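Food waste caddy liners — paper bags ok?

Kiros Admasu
Moved to Fotcombe in July, still confused. Can I use plain brown paper bags in the kitchen caddy or does it have to be the green compostable ones? Leaflet doesnt say.

plindgate_jo
Paper's fine here. Been doing it two years, never had one left behind. Fold the top over.

Ueda11
Depends on your council, ring them. We're in Plindgate and newspaper is ok too. Put a sheet in the bottom if its tea bags, they soak thru. 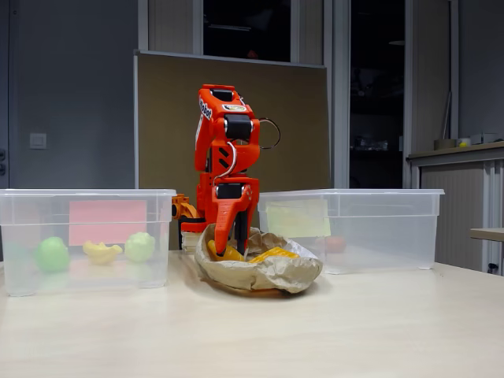 Brown paper bag, a bit crumpled

Dont use anything with a shiny lining.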